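Section 3: Checking the camera views before your first run

I wrote this bit for Kivaswood after watching Sunita fight with it in March, so if you get stuck you're in good company!

1. Start the simulator, then load the ball task from the Flemico menu.

2. Open the outside view and check the arm has loaded properly (give it a moment, mine is slow).

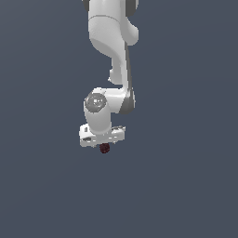
Fig. 3a. Outside view, gripper at the ball.

3. Switch to the hand view and leave it open – you'll want both from now on.

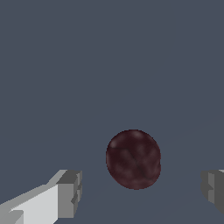

The detector only ever sees the hand view, so that's the one to fuss over. Click the ball and wait for the outline to settle. The blotchy red stands out nicely against the slate grey, but the fingers poke into the picture too, and the detector will happily grab a finger if you let it. Draw your mask over both of them and press Save.

4. Set the approach height to 8 and the planner retries to 10. Darnell likes more retries, I find it just sulks for longer.

Note: type the port as 838 with no spaces. 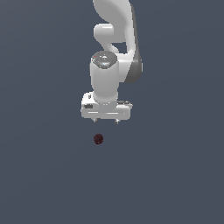 Kivaswood Set-up Guide, issue 3, page 10

5. Press Plan, and look at the path before you press Go. If it swings out wide, press Plan again (I do this more often than I'd like).

Caution: don't drag the ball while the planner is running. It keeps the old position and the arm will head off to where the ball used to be.

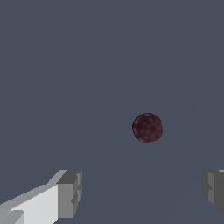

If you've moved it by mistake, press Stop, then Reset, and go back to step 3. Your mask is kept, but the approach height isn't, so type that in again.

6. Save the settings under your own name, please – Leandro and I have overwritten each other's twice.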